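Print | E-mail this message

Subject: Re: Open day at Pukano
From: Yesenia Correa
Date: Oct 26, 2019

Efraín Sotelo wrote:
> Did anyone make it to the Pukano open day? I'm wondering
> if the shirt folding demo is worth the drive. Do they let
> you try the grippers or is it all behind glass?

Efraín, go! No glass at all. Cristian Salazar ran the table and I had a pair of the hand-held grippers within five minutes of walking in (the line got long later, so come early). You pinch a shirt by its two top corners, lift it clear and let it hang before you fold. My first one slid right out of the jaws, and I wanted to start over immediately.
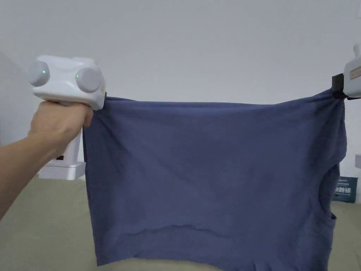 Other stuff worth seeing

Phúc Hầu's talk on how they turn those hand demos into arm motions runs 90 minutes and I would have stayed for more. Bring questions, he loves them. The Akeck arm was folding towels next door, slowly, but wow, the corners!

They're doing it again in January. Parking is behind building 751.

Yesenia

Print | E-mail this message | Reply by e-mail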